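Frequently Asked Questions: Plokilwood, a novel by Anjani Santoso

Is it really a mystery?
The cover says so. A woman vanishes from the island of Jugah in chapter 2 and her sister goes looking. Readers who want clues and a culprit may feel cheated by the halfway point.

Do I need to read Tomham first?
The publisher says no. I have my doubts. The ferry captain makes little sense without it.
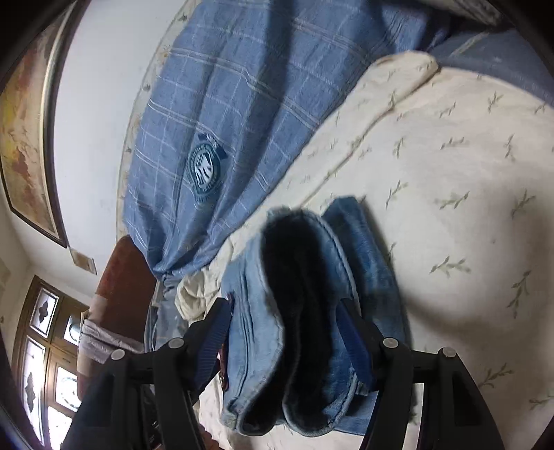 How long is it?
It has 52 chapters, most of them short. Santoso is at her best with plain household things, and the sister's slow search of the bedroom is the strongest part of the book. Faded jeans with fraying hems, a bedspread with little green sprigs: she can get a whole marriage out of stuff like that. Then come 13 chapters of letters, and I'd question whether anyone writes letters that long.

Is the ending as shocking as the blurb claims?
I guessed it early. Syahrul Subramaniam, who runs our June reading group, did not, and still defends it.

Will there be a sequel?
Terovmont Press has announced one. They announced the last one too, and we waited years.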